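Packaging and Returns in Small Mail-Order Firms
Handout 4: How a parcel costs money twice

Please read this before the seminar. Bring a calculator, the one in your telephone is enough.

1. What we count as packaging

Last time we spoke of the price of carriage. Today we look at the material which goes round the goods and at what happens to it when the customer sends the goods back. In the books of most small firms the packaging stands under "sundries", together with tea and printer ink. Idalina Prata calls this the hidden shelf, and I will use her term in the exercises.

We divide packaging into primary (it touches the product), secondary (it holds several products together) and transport packaging (it carries the address). One sheet of film can belong to the first group in one firm and to the third in another. The material does not decide this, the use decides it.
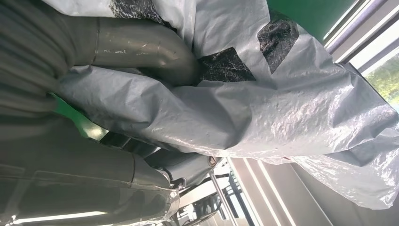
Fig. 1. Plastic sheet, grey, crumpled.

2. The Cakimgate case

Cakimgate sells bed linen and curtains by post. In August it sent out 3337 parcels and received 385 back. Of these returns, 171 could not be sold again as new, mostly because the inner packaging was torn or missing. The linen itself was in good order.

Please notice that the firm had two different losses here. The first is the carriage of the return, which the manager, Attila Medve, knew very well and complained of often. The second is the fall in price of the 171 items, which he did not see at all, as it was entered under "summer sale". When Judite Patrício went through the entries again, the second loss was larger than the first.

A return rate is always calculated on parcels sent in the same period. Students often divide by parcels kept, and then the result is too high. With the numbers of Cakimgate the correct rate is 11.5 per cent.

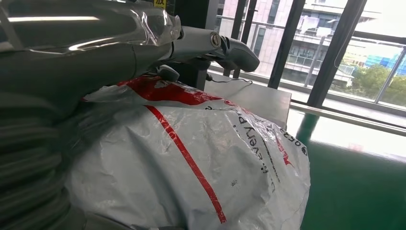
Bags and boxes should be compared by the whole journey, out and back. A box keeps its shape but the customer pays for air, and so does the firm. A bag takes the shape of what is in it, like the white courier bag with the red stripe in Fig. 2, which is stuffed full and bulges. For linen this is acceptable. For anything with corners it is a risk, and Weronika Zieliński advises her clients to put a layer of card inside — she does this even for picture books. A second point is the closing strip. If the bag has only one strip, the customer must find tape, and many will use whatever bag is in the kitchen.

3. Who pays for the second strip?

Oláh, a supplier, offers bags with two closing strips at a higher price. Ikar offers only the simple kind. The question for the firm is whether the extra price on every parcel sent is smaller than the loss saved on the parcels returned. Write it so:

extra price per bag x parcels sent
compared with
average loss per spoiled item x spoiled items avoided

The left-hand quantity is certain. The right-hand one is an estimate, and you should say in your answer how you arrived at it.

4. For the seminar

a) Work out which part of the returned parcels at Cakimgate could not be sold as new.
b) Choose a price difference between the two bags and find how many spoiled items must be avoided.
c) Read the short text by Nektarios Fragkou on deposit bags and note 2 objections to it.

Answers to a) and b) should fit on one page. The text for c) is in the course folder under "Irora".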